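Visit report: Plusine test hall, 12/16/20

Four of us from Womident went over to Plusine to see how they run their robot cells day to day. We are rewriting our own cell rules and wanted to compare. Radwa Tazi showed us through the hall and answered questions for most of the morning.

Plusine keeps one written standard for all its cells. It is 20 pages long and a copy hangs at every station. The first section covers who may go in. A person needs a sign-off for that cell, and a sign-off from another cell does not count. It runs out after 143 days without use. Ours never run out, and I think we should change that.

Speed limits come next. Any new program runs at reduced speed with one person on the pendant and a second at the stop button. Tazi said the second person is not allowed to do anything else, including take notes. We let ours take notes. 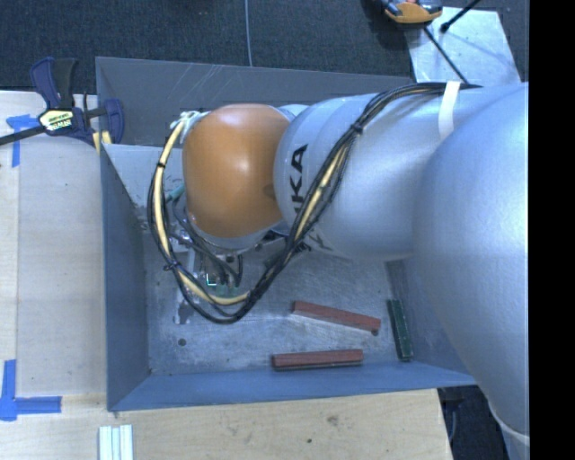
The part I found most useful was the section on cables. Before each shift the operator moves every joint slowly through its range and watches the slack. A loop has to be long enough for the wrist to turn and short enough that it won't catch on a bin wall or a part. Ties get checked by hand and a damaged one is replaced before the cell starts. The check goes in a log with initials. They are up to entry 617.

Bins have their own page. They must be held so they can't shift, and their place on the table is marked. If a bin has been moved, the program goes back to reduced speed for the next run. Blocks and other test parts are put in by hand only after the arm is stopped and the pendant is in the loader's possession.

We asked about contractors. El Sherbiny does the electrical work there, and its people follow the same sign-off as staff. Ravton supplies the fencing and inspects it every October.

Two things we did not get to see were the lockout drill and the incident forms. Tazi will send a blank form. I have asked for the cable checklist too, and would like to try it on our second cell first.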